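Review of the Vimbridge Practice Cell, Home License

Last updated 2023-06-29

The Vimbridge Practice Cell is a software package that places a robot arm, a table and a small set of parts inside a simulated room. The user writes the motion program, runs it, and reads a report on each attempt. I purchased the home license in my own name and have used it for 32 sessions. The following assessment is based on that use and on one exchange with the company's support desk.

Installation required no special equipment. The package ran on a desktop computer that is now five years old, with the shadow setting reduced by one step. The printed guide is 78 pages long and is written in plain language. Readers should begin with the chapter on joint limits, which has been placed near the end and would serve better at the front. My colleague Ankica Babić, who had not programmed an arm before, lost most of an evening to a limit error that this chapter explains in two sentences.

The license includes 30 exercises. The early ones concern reaching and stopping. The middle group introduces flat panels, and it is in this group that the package shows its value. A panel held at one edge by the gripper must be kept clear of everything beneath it while the arm turns, and a program that works well for a block will often fail for a panel of the same weight.
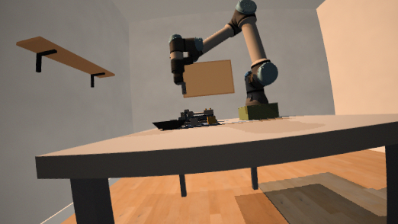 I would advise new users to lower the speed for the whole panel group and to raise it only after an exercise has been passed three times in a row. The scoring does not reward speed as heavily as the guide suggests. It does penalize contact, and a single touch against a part on the table is enough to fail the attempt. Fatos Ristić of our reading group considers this rule too strict. I do not share his view, although a warning before the failure would be welcome.

The reports are clear and can be saved as text. Each one gives the position of the arm at the moment of contact and names the two objects involved. The replay function is less satisfactory. It may be paused but not stepped backward, and a user who misses the moment must start the replay again.

I wrote to the support desk in June regarding a saved program that would not reopen. A reply was received the next morning from Ilir Perić, who supplied a corrected file and an explanation of the fault. The matter has not recurred.

With respect to price, the home license compares well with the Azar starter kit, which I reviewed previously and which includes a small physical arm. The two products serve different needs. The Azar kit teaches assembly and wiring. The Practice Cell teaches planning, and mistakes made in it do not damage any hardware. Persons who already own an arm may still find the panel exercises worthwhile before attempting similar work on a real table.

The license permits installation on two computers and must be renewed each year. Saved programs remain readable after it lapses, but they cannot be run. I intend to renew mine, and I have requested that a backward step be added to the replay.

Related posts
Azar Starter Kit: Assembly and First Month
Notes from the Dondcombe Open Workshop
Choosing a Gripper for Thin Materials
A Reply to Ademir Lins on Joint Limits

Contact: please use the message form | © 2023 Mi-kyung Ham, Ginstead | Back to top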